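Recording and Releasing Heavy Music
Handout 2: Planning the EP

Read this before the June session. It covers the stretch between finished songs and a finished master. Vinyl and distribution are in the next handout.

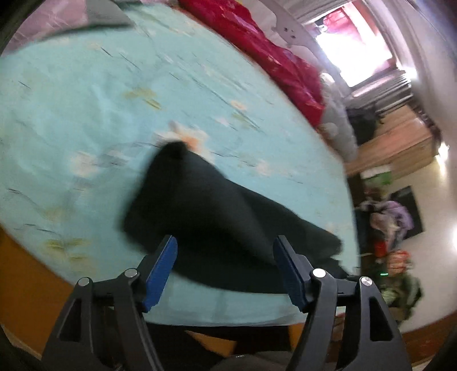 Rozália Bakos
Course tutor, recording and release planning

An EP is usually four to six tracks. There is no fixed rule on length, and stores and streaming services each have their own definitions. Check the current wording with your distributor before you settle the track list. A 13-minute grindcore release with nine songs may be filed as an album in one place and an EP in another.

Working example

We will use the Drula sessions throughout. Drula is a four-piece death metal band with one earlier EP, released on the small label Plarkero. Gyula Illés plays drums, Jolán Major sings, and Reynaldo Navarro and Margit Kiss play guitar and bass. The second EP is called Gulyás and has five tracks, one of them an instrumental intro.

Pre-production

Record every song in the rehearsal room first, even on a phone. Listen for tempo. Drula found that two of their songs sat within 2 bpm of each other and shared the same opening drum pattern. They moved one to the end of the running order and cut its first eight bars.

Make a tempo map for each song before tracking drums. If the band slows down for a breakdown, write the slower tempo into the map. A click that stays flat through a section the band has always played slower will make the riff feel rushed.

Write down the tuning, string gauge and pick used for each song. You will need these if a part has to be replaced a month later.

Tracking order

1. Guide guitar and guide vocal, to the click.
2. Drums. New heads, tuned the evening before and checked again in the morning. Allow a full day for five songs.
3. Rhythm guitars, double-tracked left and right. Record a clean direct signal with every take.
4. Bass. Tune to the recorded guitars as well as to the tuner.
5. Leads and any acoustic parts.
6. Vocals. Keep sessions to two hours. Low growls and high screams should go on separate days if the schedule allows it.

Drula kept 452 takes across the whole session, and over half were guitar. Most had no notes. Sorting them took longer than recording the bass. Name each take as you go: song, part, take number, keep or discard.

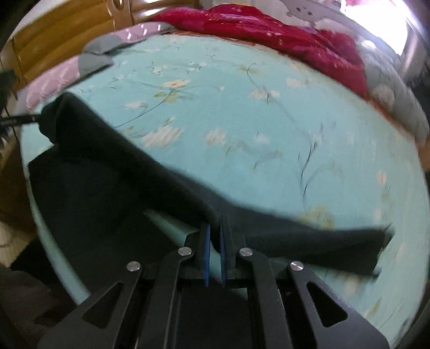 Mixing

Send the mixer a rough mix, the lyrics and two reference tracks. More than two references tends to produce conflicting instructions. Say what you like in each one, for example the snare on the first and the vocal level on the second.

Collect comments from all members into one list per round. Drula sent theirs separately in round one, and Gyula asked for louder kick drums while Margit asked for quieter ones. The mixer, at Mevent, sent both emails back and asked the band to choose.

Check the low end on more than one system. Kick and bass in down-tuned music often share the same space, and a small room can hide the problem.

Mastering

Leave headroom on the final mixes and take any limiter off the master bus unless the mastering engineer asks for it. Supply track order, gaps between songs, and exact spelling of titles, including accents. The intro on Gulyás runs straight into the first song, so those two files had to be prepared together.

For the session

Bring one rehearsal recording and a tempo map for the same song. Reading: the chapter on drum editing in the course pack, up to the section on sample replacement.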